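Notebook – whiteboard arm, Dronine policy
March 22, 2024
3 comments | 11 shares

Still on the blank view problem, and I think we finally have something that helps. Writing it all down while I remember which run was which, because last time I trusted the folder names and lost an afternoon to it.

Quick recap for Nest and anybody else who skipped the last few pages. The policy only gets the wrist camera plus joint positions. No room camera, on purpose, that's the whole point of Dronine. As long as there's something in view with an edge on it (a rail, a tray, a marker cap) it does pretty well. The trouble starts when the gripper gets turned toward a big plain surface and there's nothing to hang on to. Then the predicted actions get tiny and wobbly, and the arm sort of dithers in place until the timeout. It doesn't crash into stuff, it just loses its nerve!

We had three guesses:

1. Not enough demos that pass through blank views.
2. Plenty of demos, but the blank ones all look the same and the right answer is different in each, so the network averages them and you get mush.
3. Something dumb in the image normalization.

I checked number 3 first because I always hope it's something dumb. It wasn't. Auto-exposure was off in the logs and the pixel stats match between training and rollout. Fine.

Then I went through the demos. We had over 700 recorded, and after throwing out the ones with dropped frames or a late gripper signal there are 563 left. That's the set everything below is trained on. Blank views turn up all over the place in there, so number 1 looks weak too. You move the arm away from the trays, you swing across the board, you're looking at nothing for a second or two, then the next useful thing comes in at the side. Everybody who teleoperates does it a bit differently, too. Florante swings wide, I creep along the rail like somebody looking for the bathroom in the dark.

So, number 2. The fix I tried is pretty plain. Instead of giving the network only the current view, I keep one older view around, the last one that had decent structure in it, and feed both in. I've been calling it the anchor frame. The code picks the anchor with a simple edge score, nothing learned. If the current view scores above the threshold it becomes the new anchor. If it scores below, the old anchor stays put and we also pass in how far the wrist has moved since then, from the joint encoders.

A good anchor has the long diagonal of the marker rail in it and preferably some color. The caps in the upper tray are great for this – black, blue, red, then the pink marker up front, all lying the same way.

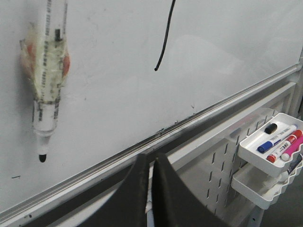
Nest Bowen: What happens if the anchor goes stale? Say the marker in your anchor gets moved while you're looking at the blank part. Then you're feeding it a confident picture of a world that's gone. I'd want a version where the anchor fades with time, or at least a test where you mess with the trays mid-run.

Good point, and no, I haven't tested it. Right now nothing expires. For our task it mostly doesn't matter because only the arm moves things, but the minute a person reaches in we're lying to the network. I'll put a fade on it. My worry is that a fade makes the anchor vanish exactly when the arm has been stuck for a while and needs it most, so maybe it should fade on distance moved and leave time out of it. Or both, with a knob. (I know, another knob.)

Back to the runs. Same start poses for every policy, taped-down printout next to the keyboard so I can't fudge them. A run counts if the arm gets from the blank view back to the tray side and lines up on the marker we asked for. Grasping it isn't part of this test, I want that separate or I'll never know which half broke.

Old policy, single view: passed some, dithered on the rest, same as last time. I'm not writing a number here because I changed the timeout halfway through like a fool and the early ones aren't comparable. To redo.

Otano, which is Florante's version with a short stack of recent frames: better at the start of a blank stretch and then just as lost as the old one once the stack fills up with gray. Makes sense when you think about it. A stack of recent nothing is still nothing.

Anchor version: 17 out of 18. I really did not expect that and I ran the start poses again off the list to make sure I hadn't skipped any. I hadn't. The one miss was a start pose where the arm was already facing blank when the episode opened, so there was no anchor to keep and it fell back to a zero image. It did the old dithering thing, which I found weirdly comforting. At least it fails for the reason I'd have guessed.

One thing that bothered me for a while: the fingers are always in view at the bottom, and they have edges too. Strong ones, dark on light! So the first edge score I wrote was happily telling me a blank view was full of structure, when all it was seeing was our own gripper. Whole batch wasted on Buenaventura (the shared training machine, for future me who's forgotten) before I caught it. The score now masks out the finger area. The mask has to change with the gripper opening, because open fingers spread farther across the picture than closed ones, so I fit it from the gripper width reading. Closed is the easy case, the two of them make one pointy dark shape low in the middle.

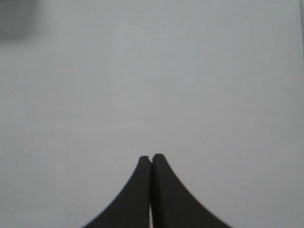

Wrist view, fingers nearly touching and nothing between them. Plain gray behind, dark smudge in the upper left corner.

Views like this one are also why I set the threshold as low as I did. A soft smudge in a corner shouldn't be enough to count as structure, and with the first threshold that kind of thing sometimes got through. I blur a little before scoring now and it behaves. Faint vertical lines near the side of the picture are still a toss-up, some get scored as an edge and some don't. I could crop the borders, but then we'd throw away the first hint of something coming into view, and that hint is worth a lot to the single-view policy. Leaving it alone for now.

Florante wants to know if the anchor is only helping because of the wrist motion we pass in with it, and whether the image itself does anything. Fair question and I should have run it already. So the next one is motion only, no anchor picture. If that does just as well I'll be a bit sad, but it would be a much smaller network and Salluron could run it on the little board without the desktop.

Also noticed, no idea if it matters: the anchor version moves faster through blank stretches than any of us did in the demos. It looks almost impatient. I watched the joint speeds and they're inside the limits, so I'm leaving the limits where they are, but keep a hand near the stop button if you run it.

To do:
– rerun old policy with one fixed timeout, all start poses
– motion-only version
– fade by distance (Nest)
– move something in the trays mid-run (Nest again)
– something better than a zero image for episodes that open on blank. Maybe a slow tilt back until the score comes up?
– rename the folders, for real. The December ones still say "final"

Checkpoint for the anchor version is in the Dronine directory with the edge score settings saved next to it. If you retrain, copy the settings too, the default in the script is still the old threshold.

Comments (3) | Share (11)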